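Budgeting for a two-arm robot cell

A two-arm robot cell is a pair of robot arms sharing one work surface, and planning the money for one is its own small craft. I wrote the first version of this entry for the Sonbridge equipment wiki after helping Vasiliki Lambrakis put together the Tomia purchase, so expect my opinions to leak in. Last revised 9 February 2025.

What goes in the budget

Everybody starts with the arms – fair enough, they're the biggest line on the quote! But an arm usually arrives with nothing on the end of it. Grippers are priced separately, and you need one for each arm, plus the cables, the base plates and a table stiff enough to bolt them to. Our first quote from Alexiou listed the arms and the controllers and stopped there. The second one ran to 49 line items, and I liked it a lot better.

I also put the cheap stuff on the list (tape, blocks, spare screws), mostly so that it gets ordered at the same time. Practice work doesn't need fancy parts. A taped grid and a few colored blocks will keep two arms busy for a long while, and you can plan reach and table size around the cells.
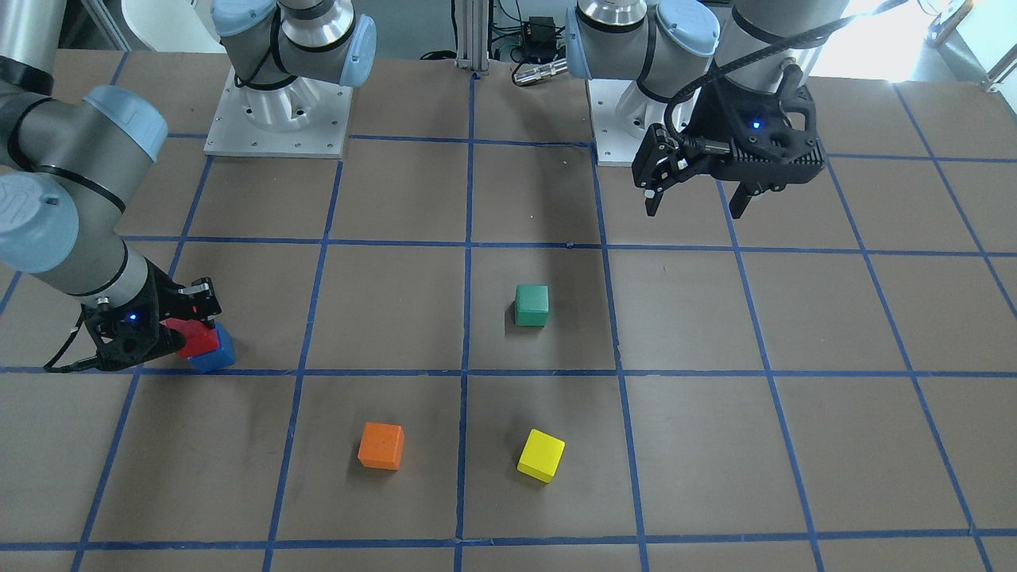 Cables and mounting

Gripper cables deserve a line of their own. They have to follow the arm through its whole reach, so I ask for the long version and a set of clips. Wonov charged us 327 dollars for a cable set and mounting hardware, and I'd pay it again. Measure the bolt pattern on the base plates before you order a tabletop – we did it the other way around and bought a second top.

Lead times

Alexiou quoted 90 days for the arms, while the grippers came from a different supplier on a different clock. Vasiliki's habit is to order whatever is slowest first and hold off on the table until the drawings are in. We signed in September and I still wished we'd started sooner.

Running costs

Set aside money for finger pads, spare cables and a yearly checkup. Ours came to 426 dollars in the first year, leaving out electricity, which goes on the building's bill.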